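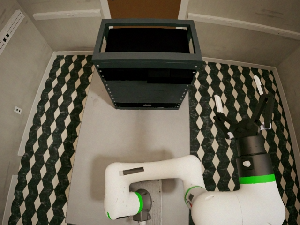 ## Tips for recording good examples in a simulated room

We collect our examples for Flilo in a rendered room with one arm and one equipment rack. These are habits that saved us time at Trerkside. Most of them I learned after throwing away a lot of work.

- **Start with the gripper open and empty.** If some recordings begin half closed, the model learns a strange little movement at the beginning, and it is hard to remove later.
- **Keep the first pose a bit different each time.** A few centimetres is enough. Do not start every time above the same diamond of the floor.
- **Look from the second view before you approach the rack.** From high above, the cabinet seems narrower at the bottom than it is, and it is easy to hit the front panel.
- **Go slowly near the black opening.** Dark unit, dark opening — the edge is difficult to judge. I stop for one breath there and then continue.
- **Change the floor and the lights between batches.** A strong pattern is good for variety, but 605 recordings on the same pattern was too many for us.
- **Keep the failed ones in their own folder.** Write in the name what went wrong: "slip", "hit rail", "too early". Janka Kuruc uses them when she checks the scoring.
- **Do not repair a bad start.** Reset and begin again. The corrected ones always look nervous.

### Before you save

Play the recording once at double speed. Check that the arm does not go through the rack, also on the side you do not watch. The simulator sometimes permits it for a moment and gives no warning.

Our Čierny set has 2893 recordings now. For Meltlow we will need more than 3000, so please name the files in the same way from the first day.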